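The small things by the door

When I moved to Potville, the old landlady gave me two keys and one piece of advice: decide today where they will live. I laughed, and in the first month I lost them two times.

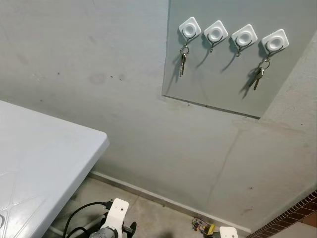 A habit needs a place more than it needs a strong will. My neighbours in Swanson Street keep their keys in a soup bowl dated 1572, which is surely a copy. I prefer a row of white adhesive hooks, with one key on the first and a free hook beside it for the visitor's key.

In the Vonov quarter, where the flats have narrow halls, people hang even their shopping lists by the door.
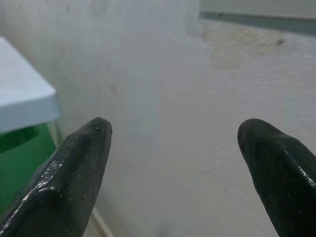 Dark, lightly textured surfaces, seen close.

A locksmith at Uvetti asked me for 900 crowns to open my door on a Monday evening. It was a fair price, and I paid it with a red face.
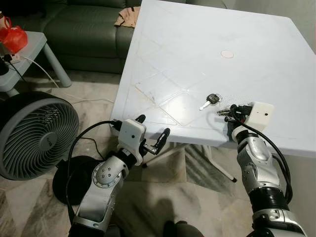
After this evening I left the spare with the baker downstairs. She keeps it behind the flour tins and asks for nothing, but I buy my bread there now.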